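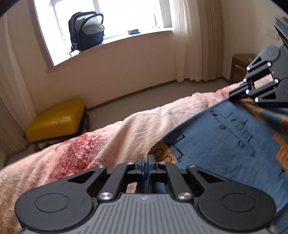 Lessons in Folding

The training of a household robot begins, at the Trandthorpe laboratory, with a person and a piece of cloth. Over the past year the laboratory's manipulation program has asked its staff to carry out ordinary domestic work with a pair of hand-held grippers, each with two narrow fingers that open and close at the operator's command. The operator pinches a corner, lifts, brings one edge to another and lets go. The motion is recorded, and the recording becomes a lesson.

The program, known as Pai, has collected 3,658 such lessons to date. They were gathered in bedrooms, kitchens and hallways, most of them in the homes of staff members and their relatives in and near Movilton. The decision to leave the laboratory was made early. A cloth folded on a clean white table teaches a robot a good deal about clean white tables, according to Theano Nikolaidis, who directs the program. A cloth folded on a soft duvet, with daylight coming through the window and luggage against the wall, presents the difficulties that a working machine will meet.

"The bed gives way when you press on it," Dr. Nikolaidis said. "The cover wrinkles and moves with the cloth. A person corrects for that without thinking, and we want the correction in the record."

Two methods of teaching are in common use at Trandthorpe. In the first, called remote operation, the instructor sits at a console and moves a pair of control arms while the robot copies each movement. The robot's own joints and motors produce the motion, so whatever is recorded is something the machine is able to do. The equipment is heavy, however, and an instructor working at a distance feels little of what the fingers are touching. New instructors tend to grip too hard.

In the second method the robot is absent. The instructor holds the grippers directly and works at arm's length from the task, and software later converts the path of the tools into commands for a robot arm. Sessions are shorter and the movements more natural. Some recordings must be discarded, as a human wrist will turn in ways that a robot wrist will not.

Thirumalai Rai, who trains the program's instructors, has taught both methods and prefers to begin with the second. His introductory course lasts five days. On the first, participants handle only towels. Patterned and bordered fabrics come later, when an instructor has learned to find an edge and hold it while the other hand goes looking for its partner. Thin cloth is reserved for the end of the course.

"People arrive believing that they know how to fold," Mr. Rai said. "Then they are given two fingers on each side in place of five, and they have to work it out again. I ask them to slow down at the moment of the pinch. If the pinch is poor, everything after it is a rescue."

Rescues are kept as well. Early in the work, recordings that contained a slip or a dropped corner were removed, and the robot trained on the remainder performed neatly until something went wrong, at which point it continued the motion with nothing in its grasp. The program now asks instructors to make recoveries part of their ordinary practice — a missed corner is picked up again, and the recording continues.

The resulting model runs on Evisa, the laboratory's two-armed test robot. Evisa folds hand towels with fair reliability and pillowcases with less. Larger pieces remain difficult, particularly when the far corner is hidden under a fold and must be found by lifting. A further 2,000 recordings devoted to this problem are planned, and instructors for them are being trained now.

Dr. Nikolaidis declines to say when a machine of this kind might be offered for use in homes. Her immediate concern is the fitted sheet, which the program attempted in December and has set aside until the spring.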